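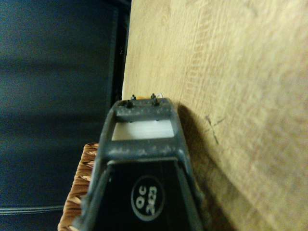
Section 3. Planning and ordering a handling cell

Applies to: Keler bench arm, with Donley two-rail gripper and wrist camera
Issued: 2019-03-15

3.1 Before you start

This section covers the choices to be made before an order is placed. Mechanical fitting is in Section 4 and first power-up in Section 5. Work through the steps in order. Several of the later figures depend on the reach chosen in step 2.

You will need the site plan, a list of the items to be handled, and the blank budget sheet at the back of this manual.

3.2 Sizing the cell

1. List every item the gripper will pick up. Record the width at the gripping point, the weight when full and the surface finish. Enter baskets and other open-topped containers under their own heading, as the rim and the side wall are gripped differently.

2. Measure from the proposed base position to the farthest pick point. Add the length of the gripper. If the total exceeds the reach given on the arm's rating plate, move the base and measure again.

3. Measure the work surface. Wooden tops are acceptable if they do not flex under the clamp load. Scratches and knots do not affect operation, but a bolt must not pass through a knot.

4. Mark the position of walls, curtains and shelving on the plan. Keep loose cloth outside the swept area of the arm.

5. Check the lighting at the pick point. The wrist camera works in dim light, but the gripper throws a shadow on nearby surfaces. Allow for one extra lamp in the budget if the only light source is behind the arm.

CAUTION: Do not order the arm on the strength of a catalogue reach figure alone. The catalogue figure is taken to the mounting flange and leaves out the gripper.

3.3 Choosing the gripper

6. Select the gripper width from the widest item recorded in step 1. If two sizes would serve, take the smaller. It is lighter and leaves more of the payload for the item.

7. Order spare crossbar screws with the gripper. They are not stocked by Dow, who supply the cable sets only.

Note: Write the characters printed on the gripper's label on the order record when the unit arrives. Jornham will ask for them before accepting a return.

3.4 Budget

Enter the following on the budget sheet:

Arm and controller: as quoted
Gripper: as quoted
Spare gripper: one for every 3 cells, minimum one
Cable set: one per cell, plus one spare
Bench work and clamps: site cost
Operator training: 5 days per cell
Yearly service: first visit due after 2,000 running hours

Prices quoted by Jornham are held until the end of January following the date of quotation. Delivery is 7 weeks from receipt of order. Bench work should be finished before delivery, as the arm cannot be stored upright without its base fixed.

CAUTION: The service interval is counted in running hours. A cell used on two shifts will reach it in the first year, and a second visit must be budgeted for if the hours require it.

3.5 Placing the order

8. Send the completed budget sheet, the marked plan and the item list together. Orders received without the item list are held.

9. Confirm the cable length in writing. Cables cannot be exchanged once cut.

10. Keep a copy of all papers with this manual and go on to Section 4.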